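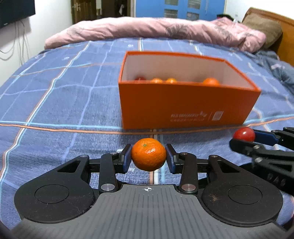 Photo: Tasance

Search this site Search Enter keywords

July 29, 2024
By Aníbal Espinoza

A team at Tasance says it has found a simple way to teach robots to handle soft fruit without a robot in the building, and the early results are a treat to read.

The method, which the group calls Jitaru, relies on people carrying small grippers from room to room and doing ordinary chores with them. Each gripper has a camera looking down over its two fingers, so what gets recorded is very close to what a robot arm would see if the same gripper were bolted to its wrist. The recordings are then used to train a control program, and the control program runs the arm.

None of that is brand new. Handheld grippers have been used to gather training material for a while now, and plenty of labs have a drawer full of them. What the Tasance group has added is a way to get the softness of the grip out of the video alone. There are no force sensors in the fingertips. The pads are rubbery and they give a little when they close on something, and the Jitaru software reads how far they give, picture by picture, and turns that into an estimate of how hard the person is squeezing.

"We kept looking at the fingertips and thinking, the answer is right there," said Anselmo Llorente, who leads the project. "The pad bends more on a mandarin than it does on a cherry tomato, and people change their grip without noticing they're doing it. We wanted the robot to pick up that habit too."

Mandarins and cherry tomatoes were picked for the first round of tests, and it's a nice pairing. One has a peel that will put up with a fair amount of pressure. The other has a thin skin that splits if you get it wrong, and it is small enough that a slightly crooked approach will send it rolling away. Putting both kinds into the same box, in the same session, means the program can't settle on one safe squeeze and use it for everything.

For the main set of recordings, people worked with 2 grippers, one in each hand, moving fruit in and out of a small cardboard box. The group gathered 2,961 of these short recordings, in 23 homes. Kitchens were the obvious place to start, but Llorente asked people to work wherever they had a flat or nearly flat spot, and that included sofas, rugs, desks and beds. A plaid sheet with a box sitting on it is a much harder thing for a vision program to make sense of than a bare lab bench, and a mattress sinks a bit when you lean on it, so the box never stays quite level.

That turned out to matter a great deal! When the team trained one version of the program on lab recordings only and a second version on the home recordings, the home version did clearly better in rooms neither had seen before. The lab version tended to reach too low on soft surfaces and close its fingers on cloth. The home version had seen plenty of cloth and mostly left it alone.

The grip estimate made its own difference. With it switched off, the robot still found the fruit and still got its fingers to the right place, but it closed on everything with the same firmness, and the tomatoes paid for it. With it switched on, the arm slowed down in the last stretch before contact and stopped closing once the pads had bent by the right amount. Watching the test runs one after another, you can pick out which is which with no labels at all — the better one just looks more careful.

My favorite part of the write-up is a short section on handovers. A person using both hands will often hold one piece of fruit still while placing another, and then move the second one once the first is safely down. The program learned to do the same with a pair of arms. It wasn't told to take turns. The pattern was in the recordings, and it came through on the robot, down to the little pause before the second arm starts to move.

There are limits, and the group is open about them. The grip estimate needs a clear view of the fingertips, so it gets shaky when a box wall or a large piece of fruit hides one of the pads. Dim rooms are a problem for the same reason. Fruit with very dark skin was harder to separate from the dark pads, and the team ended up leaving plums out of the first results altogether. Speed is another sticking point. The robot is a good deal slower than the people it learned from, mostly in the approach, and Llorente said he would take slow and gentle over fast for now.

The software also has to be set up again whenever the fingertip pads are changed, as a fresh pad bends differently from a worn one. At the moment that means a few minutes of pressing the fingers against a test block. A version that adjusts itself while working is being tried on a second arm, and the first signs are good.

Citeo, which runs fruit packing lines, has agreed to lend space for the next round. The idea is to see whether recordings made in homes are any help in a packing shed, where the light is even and the boxes are all alike but there is far more fruit in each one. Betent is making a new batch of pads for the trial, in two thicknesses, so that the group can check how much the material itself affects the estimate.

Llorente would like to move on to things that change shape when you hold them: bread rolls, folded socks, a half-full bag of rice. He sounded happiest about the socks. "A mandarin is kind to you," he said. "It's round, it's bright, it stays a mandarin. A sock is a different sock every time you touch it."

The group plans to release the home recordings in November, along with the code for reading the pads and instructions for setting up the gripper. People who took part have been asked to check their own recordings first and can have any of them removed.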